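Household Handling Study, progress report to the Stolier fund
Period covered: February to May
Prepared by Oanh Quan, with data sections by Thiện Lò

1. Summary

We have now recorded 1351 usable demonstrations of packing and unpacking small soft items, against the plan agreed with you at the start of the year. A further 153 were recorded and thrown out, mostly for tracking loss. The first policy trained on the data runs on the bench arm at Hokitz. It packs rolled socks fairly well and does badly on anything with a loose end. We are asking for no change to the budget but would like to move one milestone, see section 5.

2. Recording

All recording is done with hand-held grippers, two per operator, in people's homes. Thảo Lục trained the operators and kept the visit schedule. We used 28 homes in this period. Two households dropped out and were replaced from the reserve list.

Each visit lasts half a day. The operator sets up on whatever surface the household would normally use for the job, which has meant beds more often than we planned for. The task card gives the start and end state and leaves the order of items to the operator. In the pilot we fixed the order, and the resulting motions were stiff and all alike, so we dropped that.

The item set is made up from the household's own things where they agree to it, topped up from our kit. Boxes are ordinary shoeboxes. We stopped using the plastic trays in March after Nga Thân pointed out that their high clear sides were confusing the depth estimate.

Socks on a bed, from one home:

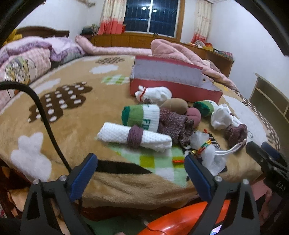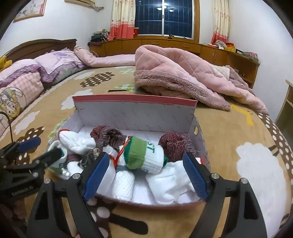
Tied and banded items have become the most useful part of the set. A plain rolled sock can be gripped nearly anywhere and the policy learns very little from it after the first few hundred examples. Once there is a thin red string round a white sock, as on the one with the green letters in the box, the pads have a right place and a wrong place to close, and operators differ in how they deal with it. Some take the roll well away from the string. Others close straight over it and accept that the string may shift. We have kept both and labelled them separately, and Nhàn Mai is checking whether the mixture hurts training. Her early runs suggest it does a little, at the level we would expect from any task with two good answers. Cords and pouches are a different matter and are covered under section 4.

3. Data processing

Processing was the slow part of this period. Synchronising the left and right grippers took longer than expected. The clocks drift apart over a long session, and the old fix (a tap of the two grippers together at the start) only corrects the beginning. Operators now tap at the start and the end and we stretch the timeline between the two. Thiện rewrote the alignment step in April, and everything recorded before then has been run through it again.

Labelling is done with Evau, which we already had a licence for. It copes with the volume but has no good way to mark the moment of contact on cloth, so that is still done by hand. Two annotators label each of a small share of episodes and we compare them every Friday. Agreement is good on grasp and release. It is poor on "item settled", and we may drop that label altogether.

4. First results

The policy (Ung, second version) was tested on the bench with items it had not seen in training. Rolled socks and small towels mostly go into the box on the first or second try. Folded items are worse. The arm tends to pick up the top layer only, and the fold opens on the way over.

Items with cords, tassels or a gathered neck are the main failure. The arm grips the body of the item correctly and then drags the cord across its neighbours. None of our demonstrations were labelled for this, although on reviewing the recordings we found that operators often tuck a cord in with the second gripper before lifting. We think the behaviour is in the data and is being lost because the policy sees too short a history. A longer window is being trained now.

We have not yet tested on a bed or any other soft surface. The bench is hard and flat, and the numbers from it should be read with that in mind.

5. Changes requested

We would like to move the soft-surface test from the end of this period to the middle of the next one. The mattress section for the bench has been delivered but the mount for the arm has to be raised to suit it, and the workshop at Hokitz cannot start before June. No other milestone depends on it.

6. Next period

Recording continues at a lower rate, with visits aimed at corded and folded items. Nga will write up the two-gripper tucking motion as a short note. Spending is slightly under plan -- the difference is travel -- and the full table follows separately from Thảo.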